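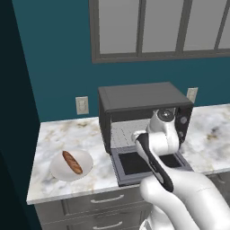 Sep 30, 2024

So I've spent most of my spare evenings this month teaching a robot to use a toaster oven, and my thumbs hurt.

It's all in simulation (I don't have room for a real arm, and my landlord would have views), and I drive it with a cheap hand controller I picked up from Flaletti. You squeeze the trigger, move your hand, and the arm on screen follows along a beat later. Every go gets saved as a demo, and once there's a decent pile of them you train on the lot and see what it's learnt. I'm up to 173 demos now! About 90 of those I'd be happy to show anyone. The rest have me bumping the door, or dithering in front of the rack for ages while I try to work out how deep the hand has gone.

Depth is the real pain, by the way. On a flat monitor I can't judge it at all, and once the wrist is inside the oven it hides most of what I want to look at. I've started flipping to a second view from the side just before I go in, which helps a lot, though I then have to remember that left and right don't mean what they meant a second ago. Cue more bumping.

The other thing I've had to learn is to slow down. My early demos were all jerky little stabs with long pauses in between, and the first model I trained copied the pauses beautifully. It would get to the oven and just hang there, thinking about its life, exactly like me. I binned that batch and did them again in one smooth go each, even the boring bit where you're only crossing the worktop.

The kitchen is one of the ready-made ones from the Ivwood set, and I've kept to 4 layouts for now so I don't go mad. I do want to try the bigger Stelulura one in November, with the baguette starting somewhere different each time, but that means a fresh lot of demos and I'd quite like a new chair first. If anyone has a good trick for keeping your elbow steady, please put it in the comments, mine is currently propped on two cushions and a dictionary.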